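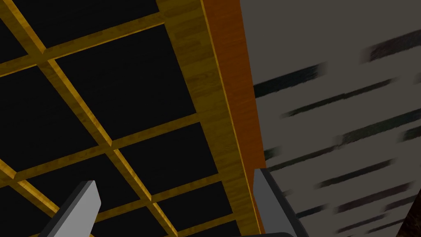 Two gripper fingers and a big wooden lattice with black panels, all drawn by a computer.

How do you go shopping for a robot?

Imagine your school had saved up to buy a robot helper. Hooray! But which one would you choose? The tall one? The one with the friendliest name? Grown-ups who plan for robots have to think about this very carefully, and the clever thing is that they can start before they have bought a single bolt.

They use a simulation. That's a pretend world inside a computer, a bit like a video game, where a pretend robot can practise jobs. If it bumps into something in there, you don't have to pay for a new door!

Start with the job

Let's invent a shopping trip of our own. We want a robot that can go from room to room, so it will need to open doors. Try it yourself, very slowly. Your hand goes out, your fingers close round the knob, your wrist turns, and then your arm pulls or pushes. That's 4 different things for a robot to learn, and you did them without even thinking!

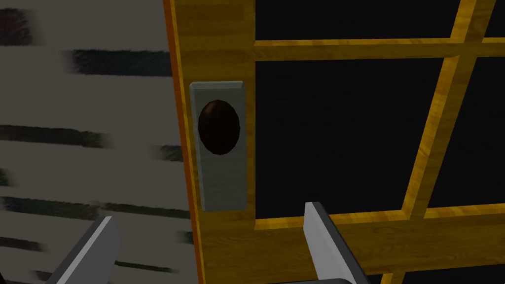 The gripper is open, and the dark oval knob is above and between its fingers.

Look at the shape of that knob. It's taller than it is wide. A gripper has to open wide enough to fit round a knob, and then hold on while it turns. So before we spend any money, we'd want to know how big our knobs are and how wide the gripper can go. Get a ruler and measure a knob at home - are all the ones in your house the same?

Now compare

Here are three robots from our pretend robot shop.

Umomis: has a wide gripper and a short arm. It costs 7 gold coins.
Jandau: has a long arm, but its gripper is small. It costs 4 gold coins.
Kanum: has a long arm and a wide gripper. It costs 7 gold coins too, but the charger is 3 coins extra.

Jandau is the cheapest, but will its small gripper fit round our knobs? If it won't, we'll have to buy new fingers for it as well. And what about Kanum? Add the charger to the price and see what you get. (It's 10 coins!)

Don't forget the extras

A robot is a bit like a pet. You pay for it once, and then you keep on paying for the things it needs. A good plan leaves money for:

Spare parts, because fingers wear out
Electricity for charging
Somewhere safe to park it
Lessons for the people who will work with it
Repairs

Your turn!

Fiore School is our made-up school. It was built in 1951 and its doors have all sorts of knobs and handles. It has 10 coins to spend altogether. Which robot would you pick, and would there be any coins left for spare parts? Draw your robot, write the price of each part next to it, and then add them all up.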